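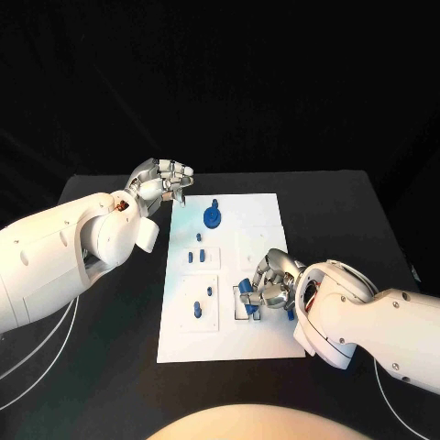 How long does it take to show a robot a task by remote control? For a short job such as picking up a part and putting it where it belongs, an operator with a little practice needs 8 minutes to warm up and then less than one minute per run.

Gallery: Teaching by Hand at Zastano
12 April 2022 – by Panya Wannasri
Reading time: 2 min
Filed under: Robots & Automation, Shop Floor

We started the peg board work in February at our Utton site. The operator wears a pair of gloves and a headset, and the robot's arms and fingers follow along. Each run is saved from start to finish, and the saved runs are what the robot later learns from. So far we have kept 177 runs out of 196. The rest were dropped, mostly for pegs let go too early.

The photo at the top of the page shows the right hand holding a blue peg at an angle over the slot with the black outline. The left hand is held clear of the parts, half closed.

The white board has blue pegs on raised plates, and a round blue piece with a post in the middle near the top. Van Beek made the parts for us, and we are waiting on a second set with tighter fits.

Sakda Saengthong has done most of the driving. He works in blocks of 40 minutes and then swaps out – the fingers are tiring to control for longer than that. His advice to new operators is to slow down before closing the hand and to keep the other arm still.

Runs are stored under the project name Ana. Operators who want a turn should write to Sakda and bring their own glove liners.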